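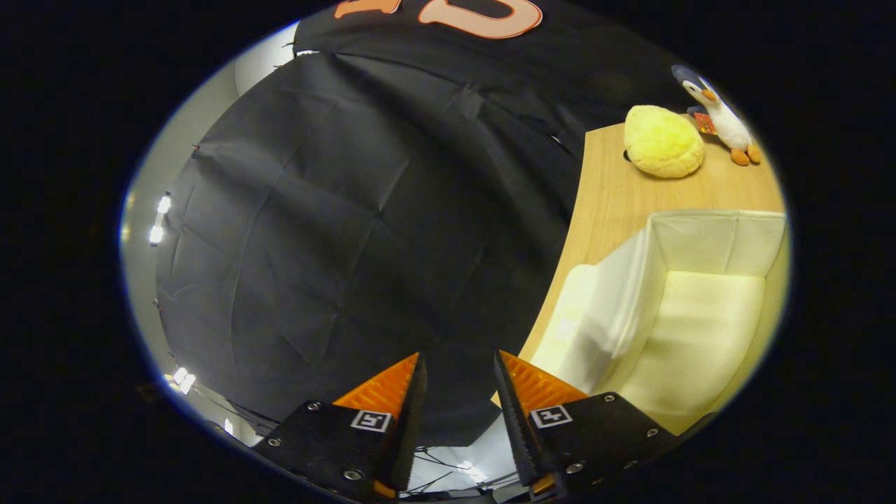 Swapping hands on an older Lidard figure without snapping the pegs?

Posted by Rania Qudah, Mon 19 October

I finally got the Homoler winter archer I've wanted since May, and I love her! She's an older Lidard release, secondhand but complete, and the sculpt on the cloak is so much nicer than in the shop photos. My trouble is the wrists. The open hands she came wearing will not budge, and I can see the peg starting to twist when I pull. I'd really like to get the bow-holding hands on her for my shelf. Is there a safe way to do this, and can I buy spare pegs if I wreck one?

Juwita Nair

Oh, congratulations, she's a beauty! Mine was exactly the same. Warm the hand, not the arm. I use a mug of hot tap water (never boiling) and dip just the hand for a minute, then pull straight out with a tiny wiggle. Don't twist! The pegs on that release are thin clear plastic and twisting is what kills them. Dry everything, then warm the new hand as well before you push it on, and it should slide over the peg with hardly any force.

For spares, Tjoa sells a bag of 2 wrist pegs that fit my archer. They're a bit darker than the originals but the cuff hides it. Get a bag now even if yours survive, I ended up needing one for my other Lidard girl. And please try the bow hands with the cloak off first, so much easier to line up the string!

Ultholm_shelf

hair dryer on low works too. keep it away from the face, the eye printing on mine went a bit shiny. can't help on the pegs, I just leave the bow hands on all the time because she looks amazing with them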